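The Drinks Table

Guilan Shao had loved cans since she was eight, when her uncle let her stack the shelf behind his counter in Graltow. So when the party list went up at Nurmi and the drinks line was still blank, she wrote her name in it so hard the pen went through the paper!

"Drinks is easy," said Tapio Pelkonen. "You open the box and leave."

"You do not open the box and leave," said Guilan. She was already thinking about rows.

She wanted the reds together and the greens together, with the dark ones at the back like the tall kids in a school picture. She wanted every tab showing. By noon she had the whole thing drawn on the back of an envelope, and a second envelope for what to do if people took the green ones first.
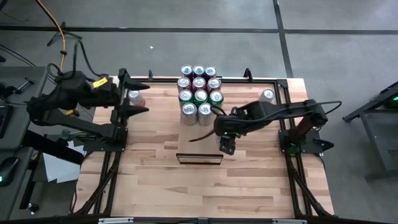 Tapio pulled up a stool and watched her fuss. He had come over from the Hukent office in January and still wore his coat indoors until lunch.

"What happens when somebody wants a drink?" he asked.

"They take one."

"And your rows?"

"I move one up from the back!" It was the best part, as far as she was concerned. At her uncle's shop she used to wait behind the counter for a customer to leave, then run out and slide the next can forward. She had been paid 12 cents an afternoon and would have done it for free.

Tapio picked up a can, read the side of it, and put it back a little crooked. Guilan fixed it. He picked up another.

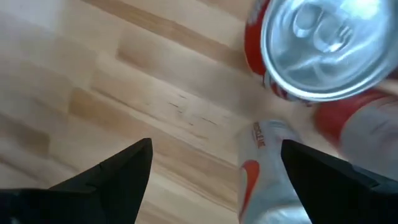 "You're doing that on purpose," she said.

"I'm a guest. I'm practicing."

She laughed, and handed him the envelope. If he was going to touch things, he might as well know the plan. He studied it longer than she expected, turning it one way and then the other, and then he took the pen out of her pocket and drew a small square off to one side.

"What's that?"

"That's for Gullik," he said. "Gullik never wants what's in the rows. He'll stand here for half an hour looking."
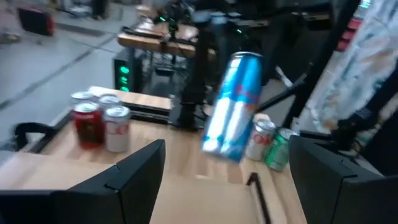
Gullik was a problem, she had to admit. He had worked nights for 23 years and he liked what he liked. Guilan looked over the reds, and the white one with the red letters, and none of them seemed right for a man who ate supper at dawn. Then she thought of the tall slim can, the blue and silver one. It was no good in a row anyway, it made everything beside it look short - but all by itself, in a little square of its own? Oh, it would be wonderful. He would spot it from the door.

"Tapio," she said, "that's a really good square."

He turned pink and went to hang up his coat.

They argued happily for the rest of the hour. Tapio thought the fizzy water should go near the front, where people who were being good could grab it fast. Guilan thought people who were being good deserved a short walk past the cola, to feel even better about it. They tried it his way, and then hers, and then a third way that belonged to both of them and was worse.
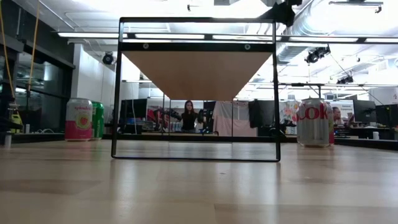

At five the hallway got loud. Guilan tucked the envelope into her sleeve and stood up straight, the way her uncle used to when the bell rang.

Gullik was first in, of course. He stopped at the door and his eyebrows went up.

"Is that one for me?" he said.

"Take it!" said Guilan, and behind her back she was already reaching for the next can.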